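Kinesthetic versus teleoperated demos for PC assembly

September 4, 2026

I spent most of July recording demonstrations for the memory and drive insertion tasks at Betmont. The plan called for one method throughout. I ended up using 2, and the dataset is split accordingly: 226 episodes by hand guiding, 340 by remote control.

Hand guiding means putting the arm in free drive and pushing the wrist where it should go. It gives good contact behavior on the memory modules, because the operator feels the module meet the slot. It also puts a forearm in the wrist camera for part of each episode, and those segments have to be trimmed or masked before training.
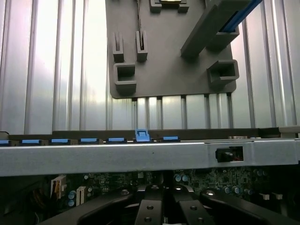
Remote control removes the forearm and adds a different problem, judging depth from video. The operator sees the wrist view and one fixed view, and the wrist view is less helpful than I expected inside a metal case. Ribbed sheet metal throws wide pale reflections, and exposure follows them, so the board under the crossbar stays in shadow. The blue tabs along the rail became the de facto reference. Hidayah Nasution lines up a fingertip against them before every descent, and her episodes have the lowest lateral variance in the set.

Latency was 900 ms on the first day, traced to a video encoder setting. Those episodes are excluded. At that delay operators move and wait, and a policy trained on the data learns to wait too.

The fixture tray matters more than the input device. With the drive upright in its caddy and each memory module in its own slot, the grasp pose is nearly constant, and the operator's attention goes to the insertion.

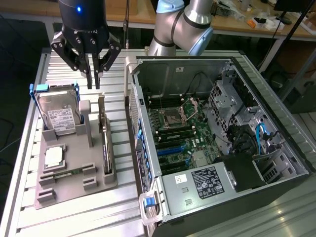 Parviz Asadi disagrees with that last point. He wrote that a constant grasp pose makes the demonstrations easy to collect and the policy brittle, and that he would shift the tray between episodes even if it halved the daily count. I will test this on the memory task first, with the tray offset and rotated by small amounts, and leave the drive task as it is.

Recent posts
Trimming episodes without losing contact events
Free drive settings for light pushing
Notes from the Tjoa visit
Wrist camera exposure, part 2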